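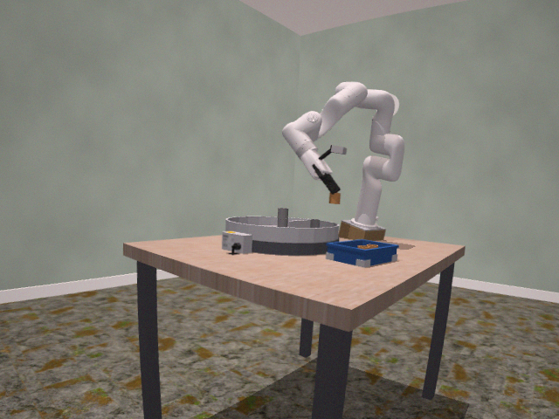

*A white robot arm mounted at the far side of a table, in a computer rendering.*

**"Clostska" gets a second season, and its star gets another wig**

CLETAVVILLE, July 2025. Beathag Leckie walked onstage to a standing ovation on Saint Imai's Night, the closing event of the Clukville TV festival, and asked the crowd to please sit down before somebody pulled something. All 2000 seats had been taken since lunch.

Leckie plays the widowed lighthouse keeper in "Clostska," the streaming drama set in 1761 in which very little happens, slowly, in bad weather. Fans adore it. The second season starts filming in January, again on the windy side of Cletavville, and Leckie said she had asked for one indoor scene. She has been promised a porch.
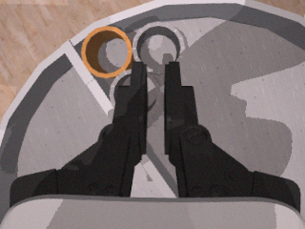 Showrunner Châu Lưu took questions for 67 minutes, most of them about whether the drowned brother is really drowned. "He looked pretty wet to me," Lưu said, and reached for her water. A fan in a homemade oilskin coat then read out a theory that ran to several pages. Lưu thanked him and wrote something down, which the fan forums have been discussing ever since.

The new season will have eight episodes, two more than the first. The finale is set to run 131 minutes. Leckie told the audience she has four lines in it, and that one of them is a cough.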